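The Bremar workshop is busiest on Tuesday nights, when the folding group takes over the big table. They are building a set of hand-held grippers that can learn to tidy laundry, and they're doing it on evenings, weekends and a great deal of tea. The project is called Trullar, it began in February, and everyone who wanders past ends up having a go! 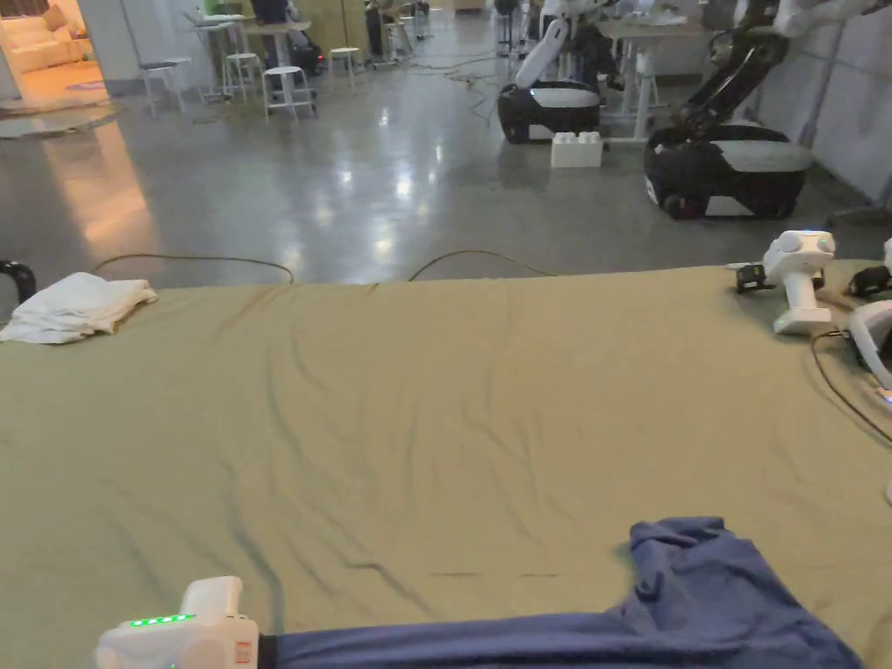

White grippers on the cloth-covered table, with two mobile robots on the floor behind.

Towels came first, and they went well. Clothes are another matter – a sleeve never lands the same way twice, and the group has logged 129 attempts at one jumper alone. Roughly 40 of those were good enough to keep. Next on the list is a lighter trigger spring, and after that, fitted sheets. I can't wait to see them try.

Bremar Workshop News | Contact the editor | © 2025 | Back to top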